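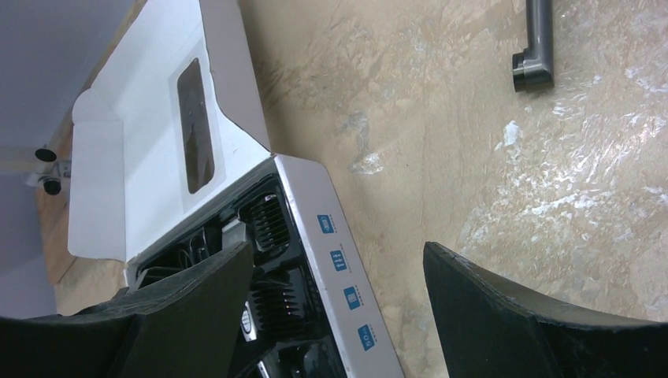 Last changed: July, 4:40 p.m.

Treloar Path Walkers — minutes of the July meeting

Met upstairs at the library in Clirkirden at 7 p.m. I'm taking the minutes again, so apologies for the style, and if I've put words in your mouth please tell me before the next one and I'll fix it. Decent turnout considering the heat (thank you to whoever brought the lemonade!).

June minutes. Read and approved with one change. I had written that the lower gate was locked after dark, and it's the upper gate. Fixed now.

The map. Long talk about this, longer than I expected! The new folding map is nearly ready to print and Zidier has quoted us $310 for 300 copies, folded, with delivery. A few people wanted to go bigger and order 2000 so we'd never have to think about it again, but we still have a box of the old ones with the wrong bus stop on them, and I said so, maybe a bit loudly. We voted for the smaller order. The creek section still needs its step symbols added, and I've said I'll send those over to the printer myself. The font on the back stays the size it is. We're not going through that one again.

Benches. The one at the overlook has a split slat. The parks office says it can be replaced but not before fall, so in the meantime there'll be a note taped to it. I asked if we could just do it ourselves and the answer was no, for insurance. 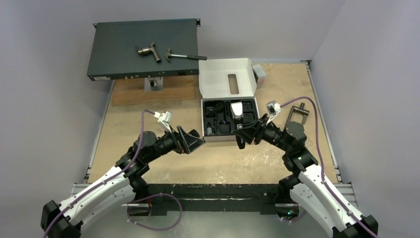
Trail markers came next, and this is the part I'd been looking forward to. The yellow ones on the Treloar loop have faded so badly that you can walk right past the turn by the old pump house, and I have, twice. Stavo sent us a color card for outdoor paint and it went around the room. Orange was popular until somebody pointed out that the horse trail is already orange. I held out for purple, a good strong one like the cable running along the left arm in the photo, and people came around to it in the end — it doesn't look like anything that grows up there, even in leaf season. Tan got suggested too, for blending in, but a marker the color of that scuffed tabletop would vanish against the fence posts. Purple carried, with a couple of people abstaining. We'll buy one can and try it at the pump house turn before doing the whole loop.

Walk every day challenge. Our one member doing all 365 days is still going and got a round of applause. We talked about making it a group thing next year, with people taking turns so there's somebody on the path every day. I like the idea, but January up on the ridge is no joke and I'd want a shorter winter route before signing anyone up. Held over.

Dogs. Same as last month. Leashes on the creek section, please, and take the bags home with you. Hanging them on a branch for later doesn't count.

Any other business. The evening walk leaves from the library steps at 6:30 p.m., bring water and a flashlight for the way back. Somebody left a green rain hat on the coat hooks and I have it at home.

Still to do: step symbols to Zidier (me), note on the bench, order one can from Stavo, ask the parks office again about the slat.

We wrapped up at 8:45 p.m. Next meeting is in August, same room, same time.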